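Home | Group | Meetings | Notes | Contact

Last updated: October
Reading time: 2 min

Minutes of the manipulation meeting, tube task

Present: Đức Triệu (chair), El Sherbiny, Zimari, Skakitz (by phone, left before item 4)

1. Minutes of the last meeting

Accepted with one correction. In item 2 the word "training" must be "test". Zimari has changed it in the shared copy.

2. Result of the wrist view comparison

El Sherbiny presented the comparison of the two policies. Both were trained on the same 300 demonstrations. Policy A receives the side view and the wrist view. Policy B receives only the wrist view. Each policy was given 31 trials with the starting poses from the Sturnmont list.

Policy B failed in 12 trials and policy A failed in eight. The group agreed that this difference is too small to say that the side view is necessary. Skakitz asked if the failures are of the same type. El Sherbiny answered that most failures of B come in the last part of the approach, when the fingers are already low and the tube edge is difficult to find against the clear rack. For A she did not yet sort them.

Đức Triệu reminded that a failure means the tube is not lifted free from the rack. A lift with a bad angle is still counted as success. Zimari does not agree with this rule but accepts it for the present report.

The view that policy B works from was discussed for some time. With the blue tube left of center and the red-orange one near the right end, there are empty holes between them, and Zimari thinks the light on the acrylic edges may be confused with a tube wall. It was proposed to mask the second rack or box at the right edge of the table in half of the trials, to see if it changes the choice of target.

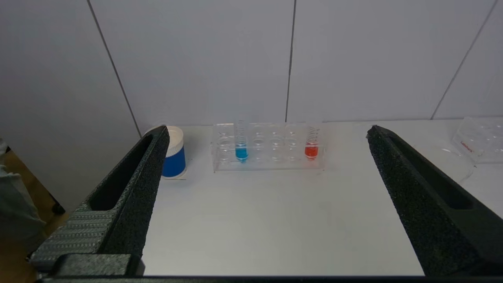 3. Decisions

- The color of the liquid stays as it is until the report is sent. Clear liquid will be tried after.
- The trials of policy A will be sorted by failure type in the same way as B.
- The masking test is accepted. The same starting poses must be used.
- No new demonstrations will be recorded this month.

4. Actions

El Sherbiny: sort the failures of A and send the table to all.
Zimari: write the masking script and one paragraph on the success rule, with his objection.
Đức Triệu: ask Skakitz for the missing calibration file.

5. Other

The name of the task in the report is still open. "Tube pick" is used for now. The next meeting starts at 10:30, in the same room.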